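Support > Weather Stations > Pustlow 203 > Set-up Guide > Section 4

We use cookies to remember your region and units. By continuing to browse you accept our cookie policy.

4. Snow depth sensor and precipitation gauge

This section covers mounting, zeroing and winter operation of the snow depth sensor and the heated precipitation gauge supplied with the Pustlow 203 station. Complete Section 3 (mast and console pairing) first. Revised 9/19/20 for console firmware 844.

4.1 Choosing the measuring area

The sensor reports the distance from its face to the surface below it and subtracts that value from the stored zero height. Any slope, shrub or drifting edge inside the measuring cone is read as snow.

1. Select level ground in the open, well clear of the roof line and the driveway.
2. Remove stones, stakes and long grass from the area under the sensor.
3. Lay the white snow board flat and pin it at all four corners.
4. Check the board with a spirit level in both directions.

Note: Grass compresses under the first heavy fall and produces a false loss of depth. Use the board on all sites, including mown lawn.

CAUTION: Do not mount the arm where a plough or snow blower discharges.

4.2 Mounting the sensor arm

1. Slide the arm bracket onto the mast and finger-tighten both bolts.
2. Set the face of the sensor higher than the deepest snow expected at the site. The minimum working gap between sensor and snow surface is 100 millimetres.
3. Rotate the arm so that it points away from the prevailing wind.
4. Tighten the bolts alternately with the supplied hex key.
5. Route the grey cable along the underside of the arm, leaving a drip loop before the junction box.

CAUTION: Isolate the 12-volt supply at the junction box before connecting or disconnecting the sensor.

4.3 Setting the zero height

Zero the sensor on a bare board, before the first snowfall. Installers in northern districts should not leave this step later than the colour-coded date band printed inside the console cover.

1. At the console, press MENU and select SENSORS, then SNOW.
2. Select ZERO and hold ENTER until the display shows WAIT.
3. Stand clear of the board. The sensor takes a series of readings and stores the median.
4. When the display shows STORED, write the zero height on the label inside the cover.

If the display shows ERR 2, the readings were too widely spread. Repeat the procedure in calm air.

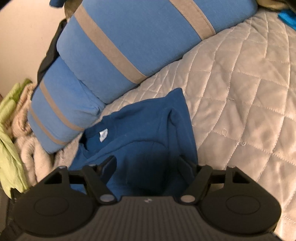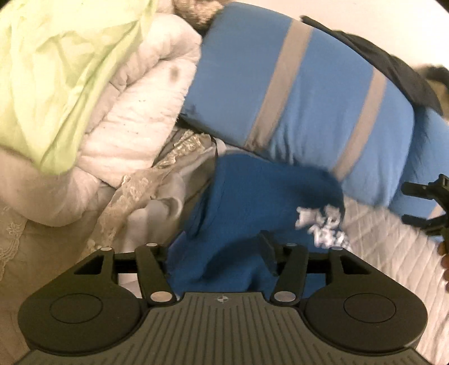

4.4 Heated precipitation gauge

The gauge melts snow as it enters the funnel and records the water equivalent. It does not measure depth – the two values are logged separately and will rarely agree on a fixed ratio.

1. Fit the gauge to its own post. Do not fit it to the mast.
2. Level the rim using the three adjusting screws.
3. Connect the heater lead to the terminals marked H.
4. Set HEATER to AUTO. The heater switches on when the air temperature falls to 4 degrees Celsius.
5. Fit the Giltham wind shield if the site is exposed. Undercatch in blowing snow can be severe without it.

Note: Light snow may appear in the log after a delay, as the funnel must clear before the bucket tips.

CAUTION: The funnel is hot in operation. Switch HEATER to OFF and allow the gauge to cool before cleaning.

4.5 Winter checks

- After freezing rain, inspect the sensor face for glaze. Remove it with a soft cloth and lukewarm water. Do not scrape.
- After high winds, confirm that the arm has not turned on the mast.
- If the depth reading stays fixed during a snowfall, check the cable at the junction box for ice.
- The console holds 1,000 snow records. Export them before the memory bar is full – older records are overwritten without warning.

4.6 End of season

In May, or when the ground is clear, switch HEATER to OFF, empty the funnel and compare the bare-board reading with the zero height on the label. A difference greater than 10 millimetres indicates that the arm or the board has moved. Reset both and repeat 4.3.

Section prepared by Anselmo Vidal. Field procedures checked by Soledad Palacios.

Continue to Section 5: Barometer and station altitude.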